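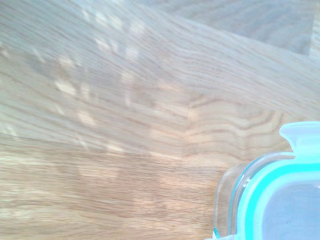
I finally got the Kustari wrist camera bolted on next to the new Clukwood two-finger gripper, and I'm having way too much fun with it! I spent most of Friday comparing it against my old Wan parallel gripper, same arm, same controller, only the fingers swapped. The thing I care about is latches, meaning snap-lock food containers, and the turquoise tab on this lid is about the best target I could ask for. It stands up from the rim and the color pops right off the butcher block, so my simple color threshold grabs it on the first try. Clukwood closed on the tab 19 times out of 20. Wan slid off a lot more.

gripnotes
Nice! What force setting on the Clukwood? Mine chews up soft plastic at anything over 5.

teal_and_torque
Left it at 5, so good to know. No bite marks so far.

hexwrench601
Gonna disagree a little. You're testing the fingertips, and the Wan ships with those slick hard ones. Put the same rubber pads on both and I bet the gap mostly goes away. I ran around 300 cycles on mine with pads and was perfectly happy.

teal_and_torque
Fair, I still have the stock tips on it. I'll order pads and rerun. I do think the longer fingers help too — the Wan has to come in so low that the knuckle bumps the lid.

fillbridge_fan
Can we talk about the camera? That picture looks soft to me. The wood grain is kind of mushy, and the top half leans blue while the bottom is much warmer. Did you lock white balance?

teal_and_torque
Nope, everything's on auto. Good catch on the color, I was only looking at the lid.

fillbridge_fan
Lock it before you tune the threshold any more. Those pale blotches on the wood would bug me too. They don't matter for turquoise, but try a clear lid and you'll be chasing them all day.

hexwrench601
+1 on that. And the container is way down in the corner, so tilt the mount a few degrees before you blame either gripper.

gripnotes
Or leave the mount alone and fix the approach pose. I moved my camera once and had to redo the whole hand-eye calibration.

teal_and_torque
OK, pose first, then white balance, then pads. I'll post new numbers for both when the pads get here.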